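Notebook, October — paper craft table, entry 20

Started at the marble-top table just after two. The leopard paper on the walls is still the pink one. It makes the yellow sheets hard to judge by eye, so I'm picking colours by the label on the packet and leaving it at that.

Stock first. The Eynon order came in and is shelved: 324 sheets of mixed card, purple, yellow and dark brown among them. Jirnex sent a separate box of staples, 2,000, standard size. I put one strip in the stapler and tried it on scrap from the bin.
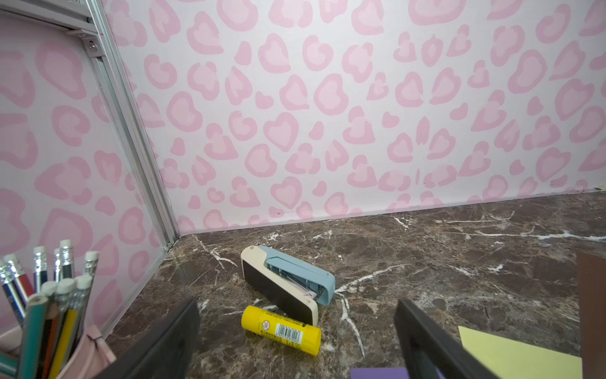

Two layers of card went through cleanly. Four layers folded one leg of the staple every second try, so for the booklet covers we stay at two layers and glue the rest. I have written this on the lid of the box as well.

Glue: use the sticks, leave the bottle in the drawer. The bottle cockled the brown card last month and I still have a stack of covers that won't lie flat. Cap back on between sheets, please. Two sticks had gone hard at the end when I checked the drawer.

Pencils are all in the pink holder now, coloured and graphite together. I would like the graphite ones separate but we are short of a second pot. Asked Stalisov for a price on the small ones.

Layout for the sheets, as it stands:
purple in the middle, for folding
yellow to the right, with the dark brown
stapler and glue stick at the back left
pencils far left

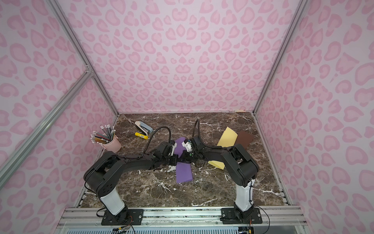 Strips

The Testeo booklets need a long strip for the spine. Cut along the length of the sheet, never across, or the fold cracks. I marked 60 mm on the first one and that is too wide for the thin booklets — fine for the thick ones. Will try narrower when the guillotine is back. Until then it is scissors and a pencil line, which is slow.

Crease with the edge of a ruler before folding. The marble is good for this, being hard, but it marks the ruler.

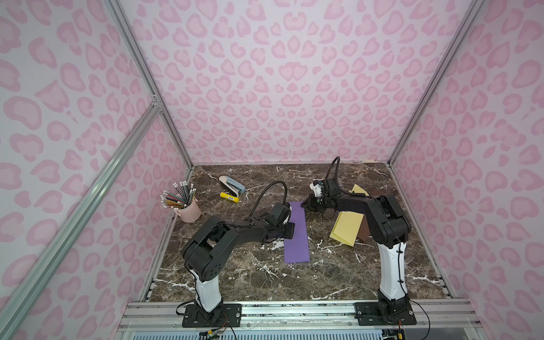 Purple strip laid lengthwise on the marble.

Still to do: narrower spine, offcuts into the tray by colour, chase the pencil pots. Packed up at ten to five.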